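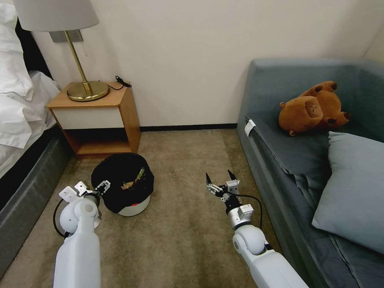
*Trash bin in the bedroom corner, black liner folded over the rim.*

# Rarorico 60-count bin liners, small size

Rating: 3.5 out of 5

I went through 19 of these liners before writing anything down. The box holds 60, on a single roll with perforated joints. Film is black, star-sealed at the bottom, with no drawstring.

**Fit.** The opening stretches over a small round bin and leaves enough film for a fold. On a tapered bin the fold creeps inward once the load gets heavy. A rubber band under the rim fixes it.

**Tear.** Perforations separate cleanly along most of the roll. Two of my bags split a short way into the side, both near the core. Cardboard corners go through the film easily. Tissues, cotton pads and mail are fine.

**Seal.** I filled one bag with 306 ml of water and hung it over the tub overnight. No drips. A second bag with 538 ml also held, but the film thinned visibly at the star seal and I would not carry it across a room.

**Odor.** Slight plastic smell on opening the box, gone by the next day. The liners are unscented. The Onent equivalent is perfumed, and in a room where someone sleeps I found it too strong.

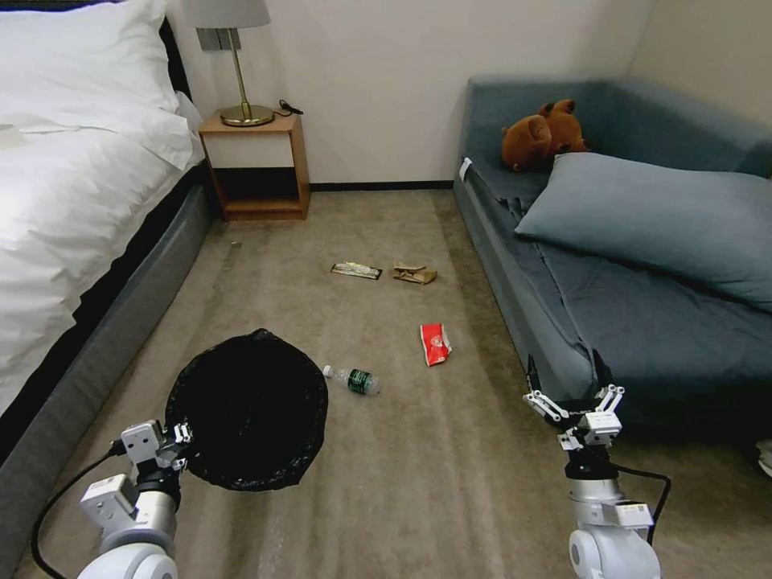 *Bed and nightstand, same room.*

**Noise.** Low. The film is soft and doesn't crackle much when something is dropped in at night. The Herrera bags I used before were stiffer and louder, though harder to puncture.

**Storage.** The box has a tear-out slot that is too narrow for the roll to turn freely. I cut mine wider with scissors and now keep the roll in the bottom of the bin, under the bag in use.

I would buy them again for dry waste. For a kitchen, get a thicker film.

Ximena Tlapale, 10/17/23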